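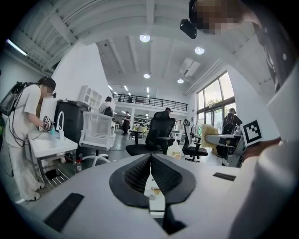
Nuvico Handgreifer G-18
Erfassungssystem für manuelle Arbeitsschritte

Der G-18 wird von Beschäftigten am eigenen Arbeitsplatz geführt. Aufgezeichnete Handgriffe dienen als Grundlage für die spätere Automatisierung wiederkehrender Tätigkeiten — die fachliche Verantwortung verbleibt beim Personal.

Greiffinger mit strukturierter Innenfläche, Markertafel, Rucksackeinheit mit Kabelführung

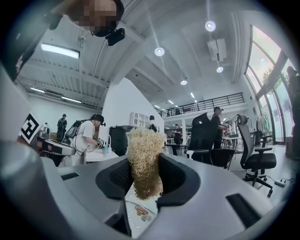 Greiffinger mit faserigem Material am weißen Arbeitstisch

Einführung im Betrieb
Die Einweisung umfasst 3 Module zu je 90 Minuten. Im Werk Kusteck wurden Tätigkeitsprofile und Pausenregelung gemeinsam mit der Belegschaft angepasst.

Lieferumfang: Handgreifer, Rucksackeinheit, Kopfkamera, Transportkoffer
Bestellnummer: 384
Ansprechpartnerin: Kinga Bárány, Vertrieb Plikasa
Stand: Mai 2019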